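Folding jeans

Folding is the usual way of storing denim trousers in homes where closet space is limited. Denim is a heavy twill weave, with the diagonal lines of the cloth often visible on the surface, and it holds a crease well enough that a folded pair keeps its shape on a shelf or in a drawer. Jeans may also be hung, either from the waistband or over the bar of a hanger, but hanging takes more room per pair.

Flat surfaces

Any level surface longer than the trouser leg can be used. Tables and ironing boards are firm and give the sharpest fold. Beds are more common in practice, as clean laundry is often carried to the bedroom before it is sorted. A made bed works better than an unmade one: a heaped comforter slopes to one side and lets the fabric slide, while a bedspread pulled straight gives nearly the support of a table. A busy printed bedspread makes no difference to the fold, although small dark items such as socks are harder to find against it.

Basic method

The jeans are buttoned, zipped and held by the waistband, then shaken once. One leg is laid over the other so that the back pockets face outward and the inner seams lie together. The point of the crotch seam, which sticks out past the line of the legs, is tucked in to make a straight edge. The hems are then brought up toward the waistband, and the doubled length is folded again in halves or thirds, depending on the depth of the drawer.

A pair folded this way generally shows one back pocket on top. The pocket stitching helps with sorting, as it differs from maker to maker and lets the owner tell similar pairs apart without opening them. 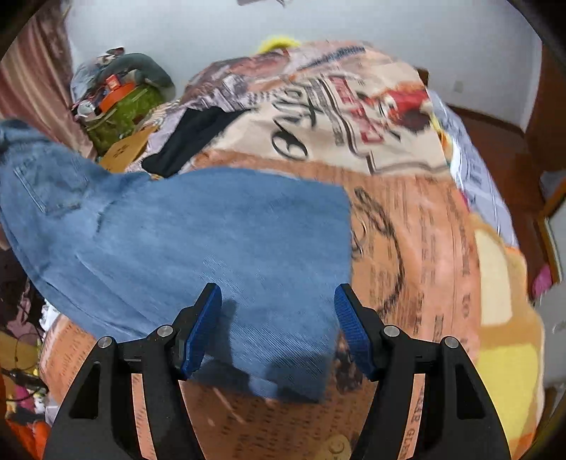
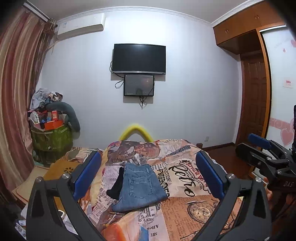
Blue jeans with a stitched back pocket, on newspaper-print bedding.

Variations

The file fold adds one more turn to the basic method, so that the packet is short enough to stand on its edge. Pairs are then lined up in the drawer from front to back, and each can be taken out without lifting the others. Stretch denim is less suited to it, as the softer cloth tends to slump once the row is no longer full.

Rolling starts from the hems and finishes at the waistband. It is mostly used for luggage. A rolled pair takes up an awkward shape on a shelf but can be pushed into the corners of a bag.

The store fold, used on retail tables, leaves the waistband and a back pocket at the front of the stack. In her household manual The Wiltgate Linen Book, Unnur Mikkelsen calls it the "counter fold" and advises no more than 4 pairs to a stack at home, the lowest pair being otherwise difficult to pull free. The same manual gives the rolled form the name "Bresurov roll", a term not widely used elsewhere.

Creasing and storage

Jeans should be fully dry before they are put away. Damp seams, especially at the waistband and the pocket corners, dry slowly in a closed drawer and can take on a musty smell. Long storage in one position may leave a pale line across the thigh or knee, most noticeable on dark indigo. Refolding at a slightly different point every few months spreads the wear.

Raw or unwashed denim can rub off color onto light fabrics. It is normally kept in its own stack, or with a sheet of plain paper between it and the next garment.

See also

Denim
Drawer organization
Ironing
Laundry sorting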